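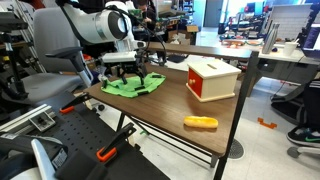
Gripper above the green cloth, with the wooden box and toy bread roll to the right.

Isine disk replacement board for the Holer 700
Reviewed by Ülle Koppel, April 2020

The Holer 700 was a desk-side workstation with a proprietary disk bus, and the disks are what kill most surviving machines. The original drives have rubber head stops that turn to tar. Once that happens the heads stick, the motor controller times out, and the boot monitor halts with error 413. Replacement drives are hard to find and will have the same rubber in them.

The Isine board takes the place of the drive. It plugs into the original ribbon connector, draws power from the original drive lead, and stores its disk images on a memory card. The maker is Zirdale, which also produces a keyboard adapter for the same machine. I bought mine in November at the normal price and have used it since then in two systems, one with the early backplane and one with the late one.

Installation

The board has the same hole pattern as the old drive and mounts on the same rails. The screws supplied are slightly too long for the early chassis and will touch the shield plate if driven fully home. Use the originals. There are two jumpers, one for unit number and one for bus termination. The printed sheet shows the termination jumper in the wrong position. The silkscreen on the board is correct, so follow that.

The card slot faces the rear of the machine. To change cards on a late chassis you must slide the whole tray out, since the blanking panel has no opening. I ended up filing a slot in a spare panel. An extension cable for the card would have been a better answer, and the board has unused pads in the right place for one.

Firmware

My board came with version 2. It would start the early machine every time and the late machine only from a warm reset. The late backplane asserts bus ready sooner after power-up, and the board was still reading its card when the boot monitor polled it. Version 6 answers the poll with a busy status, which the monitor accepts, and both machines now start from cold. Updating means copying a file to the card and holding the button during power-on. The indicator blinks while this is in progress and then stays lit.

Disk images

Images are plain sector dumps with a short header giving the geometry. Zirdale supplies a small command line program to add the header. It does not check that the size of the dump matches the geometry you give it, and a mismatch shows up much later as a damaged file system. Check the size by hand.
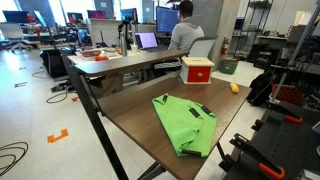
Folded green cloth on the brown table, red-drawered box farther back.

Performance

Seeks take almost no time, as expected. Transfer rate is limited by the bus and is no better than that of a healthy drive. Compiling the system kernel is noticeably quicker because that job is mostly seeking. Swapping is also improved.

One fault remains. With a Đinh tape unit on the same bus, a backup to tape will sometimes stall when the disk and tape both request service together. The machine does not crash, and the backup continues after the operator presses the tape unit's online switch. I reported this with a logic analyzer trace and was told that it is under investigation. If you do not have a tape unit you will not see it.

Noise and heat

The machine is much quieter without a drive – the remaining sound is the power supply fan. The board runs slightly warm to the touch. On the late chassis the fan speed is tied to the drive's temperature line, which Isine holds at a fixed level, so the fan stays at low speed.

Verdict

Recommended for either backplane, provided you load the version 6 firmware before anything else. Owners with tape should wait for the next release. Read your old disk first if it still spins, and keep a copy of the dump on another machine.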